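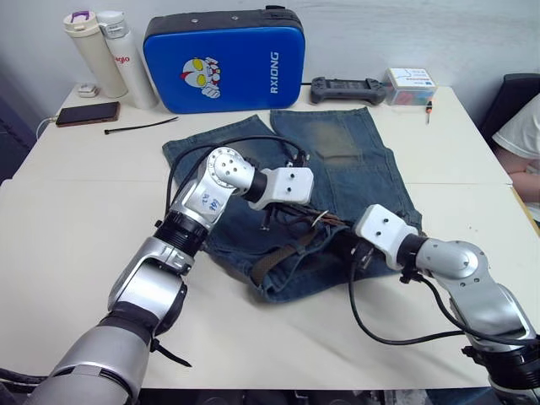 Subject: Re: [trorkdale-mend] Hemming heavy denim on a home machine
Date: 20th July

Hi everybody,

Catching up on the list after a week away and I have opinions about hems, so settle in. The original question, for anyone who deleted it:

> I have three pairs of jeans to shorten before my son goes off to
> camp and my machine skips stitches every time it hits the side
> seams. I've tried going slow, I've tried going fast, I've tried
> turning the wheel by hand. Same thing. The needle is whatever came
> in it. Thread is regular all-purpose. Is my machine just too wimpy
> for this or am I doing something dumb? Also, is it worth keeping
> the original hem? The store wants more for three hems than I paid
> for one of the pairs.

You're not doing anything dumb! Or only one thing, and we've all done it. "Whatever came in it" is your problem, or most of it. A universal needle bends a little when it meets that pile of layers at the side seam, and then the hook misses the thread and you get a skip. Put in a jeans needle, size 16 (100 if the pack only gives the European number), and try again on a scrap before you touch anything else. If you still get skips, go up to an 18.

Second thing is the hump. When the front of your presser foot climbs up onto the seam it tips back, and the stitches go tiny or vanish. You want the foot level. They sell a little plastic gadget for this, but a piece of cardboard folded over a few times does the same job. Stop just before the hump with the needle down, lift the foot, slide the cardboard in behind the needle, lower the foot and sew on. Coming down the other side you move the cardboard to the front. It takes a couple of tries to get the feel of it.

And then there's the hammer. I know some people on this list think I'm nuts, but lay the folded seam on something solid, put a rag over it and give it a few good whacks. It flattens right down. I do mine on the garage step (the kitchen counter was vetoed after the first time). Steam it well before and after.

My machine is a Jaunzems I bought secondhand, nothing fancy, 11 stitches and I use maybe three of them. It does denim fine if I treat it right, so I doubt yours is too wimpy. What it will not do is denim with topstitching thread in the bobbin. Heavy thread on top, regular thread underneath, stitch length up to 3.5 or 4, and bump the top tension a little. Test on the piece you cut off the leg, which is the nicest free test fabric you'll ever get. Same color, same weight, same everything.

On keeping the original hem - for a kid going to camp I wouldn't bother. Cut, fold twice, stitch, done. He'll be in the creek in them by lunchtime. For your own good pair I would, since the faded ropey edge is hard to fake. Fold the cuff up on the outside, stitch right up against the old hem without going through it, trim what's left inside, zigzag the raw edge and press it all down. You get a little line above the hem but from standing height it's pretty much invisible.

Oh, and wash AND dry them before you measure. Twice if they're new. I once hemmed a brand new pair to the perfect length and they went through the dryer and came out ready for a flood. They're now a very nice set of potholders. And mark both legs separately, with shoes on. One of my legs is apparently shorter than the other and I went decades without knowing it.

Somebody else asked off-list about thread. I like the Metura heavy cotton-poly in the gold color. The number on my spool is 1137 and it's a good match for the usual orange-ish stitching. The 2069 looked right online and showed up practically mustard, so skip that one unless mustard is what you're after. The fabric place in the Skoltel building had both last time I was in, and they let you pull some off and lay it against your jeans if you ask nicely.

Last I heard we're still on for the mending night in November, but I haven't seen anything about tables. I can bring my iron and the short sleeve board. I am not bringing the big board again, it pinched me twice.

Let us know how the side seams go, and what needle you ended up with!

Happy mending from the far end of Trorkdale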